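Brellmont Craft Workshop
Minutes of the Tools and Supplies Meeting, 21/11/2020

The meeting opened with the minutes from October. They were approved with one correction: the paper order from Kovow was for 3,000 sheets, and the minutes had it down as cartons.

1. Hobby knives

Most of the time went to the knives. The paper-cutting class will start again after the break, and the knives have to be sorted, checked and put somewhere sensible before then. At present they live in a plastic cup, which means reaching in among the blades to get one out. Members agreed they should be laid out side by side on the white table when not in use, with all the blades pointing the same way.

The red and gold handles were discussed. The proposal is to keep red for general class use and gold for finer work, with new blades going on the gold ones first.
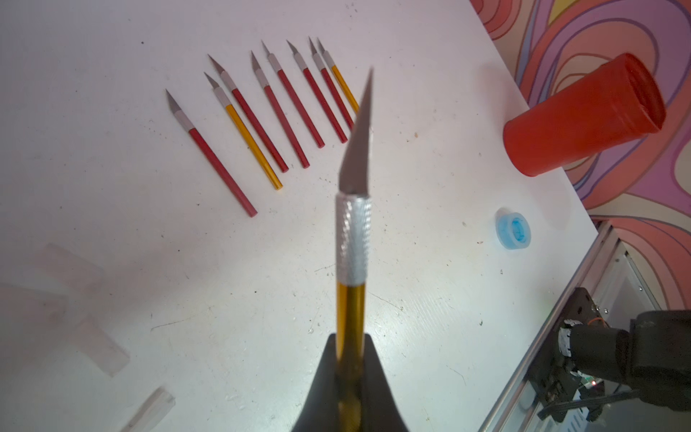

One member objected that color coding had been tried with the scissors and was forgotten inside a month, and asked for a written label as well. Another felt a label would be fine but that the bigger problem is dull blades being put back without a word. It was agreed to do both: a label at the knife place, and a jar with a slotted lid for used blades. Used blades are not to go in the trash loose.

The collars are to be checked for tightness at the start of each class. A loose collar lets the blade turn in the hand. Any knife that won't tighten gets set aside and is not to be fixed with tape.

A price from Karagiannis for spare blades was read out. It is $39 for a box, delivery included. One box was approved. A second quote from the supplier in Genville was higher and was not taken up.

2. The white table

The top is marked and scratched. It was wiped down with soap and water after the last class and the scuffs did not come off. Replacing it was suggested but there was no support for spending the money this year. Cutting mats will be used for all knife work from now on.

Books and papers should also be off the table before any cutting starts. A handbook left out during a class is one more thing for a blade to catch.

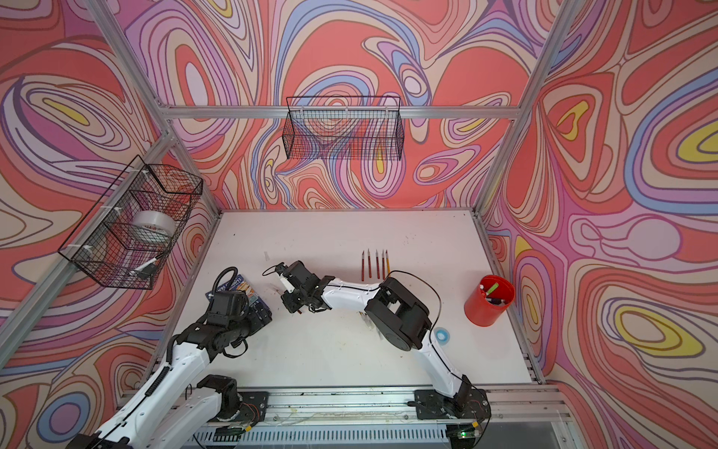 The same goes for coats and bags, which have been turning up on the stools. Hooks are available by the door. A reminder will be added to the sheet that goes out with class bookings.

3. Wire baskets

Tape and markers are to be kept in the mesh basket at the left side of the table. The long basket at the back is for rulers and straightedges only. It was pointed out that small items slip through mesh, so pencil leads and spare blades should stay in their own boxes. Glue is to go back in the cupboard, standing up, with the cap on. 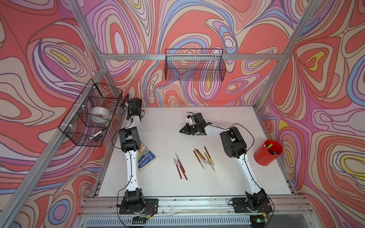

4. Class size and fees

The class limit of 20 was left as it is. The materials fee was discussed and a figure of $60 for the full course was approved, to cover paper, blades and use of the mats. Anyone who has already paid at the old rate will not be charged the difference.

5. Putting away

The closing routine was gone through again. Knives are to be collected before the mats are lifted, so that none gets left underneath or rolls off. Every knife should be back in its place before the class leaves, and the person running the class signs the sheet. There was a short discussion on whether knives could stay out over a lunch break. The feeling of the meeting was against it.
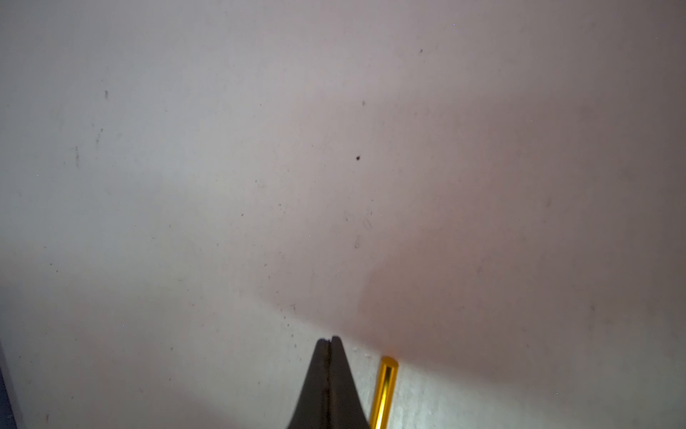 A question was raised from the floor: may people bring their own knives from home? They may, as long as the knife has a cap or cover and goes home with its owner the same day.

6. Other business

The booking sheet needs reprinting with the new fee. The order to Karagiannis will go in this week. The lid for the blade jar still has to be found or made.

Meeting closed. Items 1 and 3 to be looked at again next time.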